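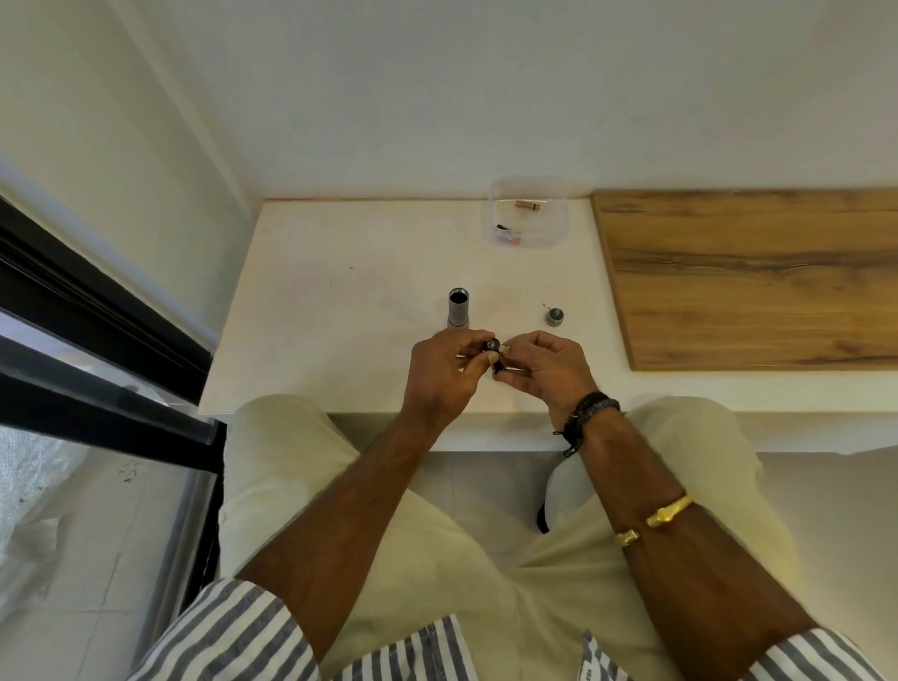 **Week 4 handout: What does a small assembly cell cost?**

Last week I promised you real numbers, so let's do some. We're still working with the Hutsuliak flashlight project, and the question on the table is what to buy first if you want a machine to take over hand assembly at one bench.

Start with the parts, please, and leave the arm catalogs closed! I know, the arms are the fun bit (I spent a whole evening with the Witen catalog myself). But look at what a person at a desk does with a flashlight: both hands close together, fingertips on a small black end piece, while the metal tube stands waiting and a little silver cap lies loose off to the side. All of that has to be held by something once the hands are gone, and every "something" is a line in your budget.

## The lines I want to see

| Item | One-time or yearly | Who forgets it |
|---|---|---|
| Arm and controller | one-time | no one |
| Gripper and spare fingers | both | most of you |
| Fixture for the tube | one-time | half of you |
| Trays for caps, springs, batteries | one-time | nearly everyone |
| Guarding and safety review | both | see my comments on homework 2 |
| Operator training | yearly | me, my first time |

For the fixture, use $700. That's Petro Karpenko's shop price for one nest with a clamp, and he's told me it holds through March. Trays and feeding come to $2,000 if you let Etoletti build them. You can do it cheaper with off-the-shelf bins, but then the arm needs a camera to find the parts, so carry that cost over if you go that way.

Springs get their own line. They tangle, they tip over, they roll under things. Valentina Gaete budgets for hand-loading them and I've stopped arguing with her.

## Cycle time

Use 94 seconds per flashlight for the hand process. Svyatoslav timed it for us at the Codow bench, end to end, including picking up dropped parts. Please don't trim it to make your payback look nicer. If your cell is slower than that, say so, and tell me whether running it through lunch makes up the difference.

## For next time

1. Fill in the table for a one-arm cell and again for a two-arm cell. Threading a cap onto a tube with one arm means the fixture does the gripping, so your fixture line should change.
2. Mark which purchases could wait until year two.
3. Write a paragraph to Larysa Ivanyshyn, our pretend plant manager, asking for the money. She likes short paragraphs.

Spreadsheets go in the shared folder before 9 a.m. on class day.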